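Clundgate stores to drop plastic bags in December

24/08/2019

Plastic carryout bags are on the way out in Clundgate. Town council voted late Thursday, after a long and pretty loud meeting, to stop stores from handing them out at the register starting in December. Paper stays. Paper will cost you three cents though.

The rule covers grocery stores, pharmacies, hardware, clothing, gas stations, the garden center out on Tedonell Road. Restaurants get a pass on takeout orders for now. So does the farmers market, which was a sticking point most of the summer and nearly sank the whole thing in July.

What still counts as OK: the thin bags on a roll in the produce aisle, bags for raw meat and fish, bags for live fish too (someone asked), dry cleaning covers, newspaper sleeves, prescription bags. Trash bags sold in a box are not touched by any of this.

First time a store is caught it gets a written warning and 30 days to fix it. After that it's a fine of $800 per visit from the inspector, not per bag. An earlier draft said per bag and the shop owners were not happy about it. That line is gone.

The three cents stays with the store. It does not go to the town. Several people at the meeting thought it was a tax and said so, and the clerk had to read the section out loud again, slowly. Shoppers paying with food assistance won't be charged.

Stivov Market, the biggest grocery in town, says it will be ready early. Manager told us they have been ordering heavier paper with handles since spring and are already down to the last pallets of plastic. Baggers are being retrained becuase paper packs different. Cans on the bottom, squared off, bread last. Lines may be slower the first couple weeks, she said, come before work if you can.

Smaller places are less sure. Brandão Bakery on Front Street uses a plain flat paper bag for rolls now and a plastic one over it when it rains. Owner wants to know what he's suppose to do in a wet December. Waxed paper was mentioned. It costs more. The town says it will look at a group order so the little shops can get closer to the price the big ones pay, but there is no supplier picked and no money set aside for it yet.

A petition against the change drew 820 signatures over the summer. Most of the comments on it were about two things: people who reuse the plastic bags for cat litter and small trash cans, and people who walk home from the store with no car. One woman from the Tedonell apartments told council a paper bag with milk in it doesn't survive the hill. She got a round of applause.

On the other side, the public works crew brought photos. Bags in storm drains, bags in the fence at the ball field, bags wrapped around the rollers at the transfer station. Works says the sorting line there gets shut down to cut bags out by hand, and that drain clearing ahead of big storms is the part of the budget they'd most like back.

Can you recycle the paper ones? Yes, curb side, flat, no grease on them. Greasy or food-stained goes in the compost bin if your street has one, otherwise trash. Handles can stay on. Receipts come out first, they are not recyclable at all.

Cloth bags will be given away at town hall and at the library in November, one per household while they last. Bring something with your address on it. If you miss out, Stivov and the pharmacy will both be selling reusable ones at the register.

Council takes a final look at the wording at its next regular session. No more public comment on the ban itself, but questions on exemptions can still be sent in to the clerk's office by mail or dropped at the front desk. 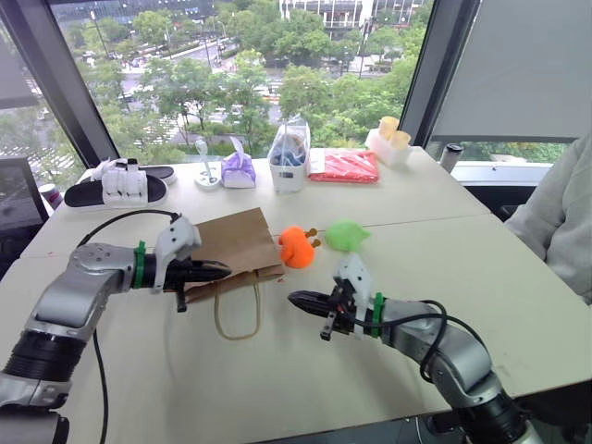
Valdir Amaral

Update: the clerk's office called to say thrift stores are included. They were missing from the list we were handed Thursday.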